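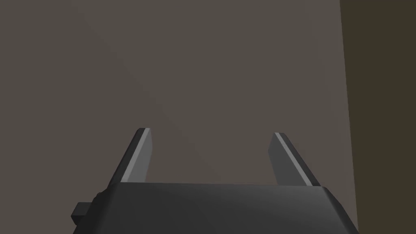
Computer rendering: a dark gray gripper seen from behind.

About us

Tavico is a small charity that sends handmade things to children who grow up without their parents. We knit, crochet and sew, and two times every year we bring the boxes to three children's homes near Pedisitz. Our office is one room in Flustulham, above a shoe repair shop, and the door is open on most afternoons.

How we started

I am Farzad Talebi. When I came to live in Flustulham, I did not know many people, and my wool was the only hobby which I could bring in a suitcase. My grandmother taught me to knit when I was a boy. One winter I made 9 pairs of socks and had no person to give them to. My neighbor had a cousin working in a home in Pedisitz, and she asked me for the socks. After one month I received a letter with drawings from the children, and one of them asked if I can also make a hat, but green.

I made the green hat. Then I put a paper on the wall of the library and asked who would like to knit with me. This was the beginning of Tavico.

What we do today

We have now 53 regular makers. Some of them live in Flustulham and come to our Azimi evenings (the name is from the café where we met first, it is closed now). Others work at home and send their parcels by mail. In the last year we delivered 554 pieces, mostly hats, mittens, blankets and small soft animals. Each child gets one thing with his or her own name sewn inside. For us this part is very important, because in a children's home many things are shared.

We also give 289 balls of wool every August to the older children who want to learn. Two of our makers travel with the boxes and stay for a week to teach them.

How you can help

You do not need to be an expert. We have easy patterns for beginners and we will send you one for free. Please use soft yarn that can be washed in a machine, and please do not put buttons on toys for the small ones. Embroidered eyes are safer.

If you do not knit, you can give yarn, or help us to pay for the transport. Write to us first, so we can tell you which colors and sizes are missing. At this moment we need mittens for ages six to ten.

Page updated 25/01/2023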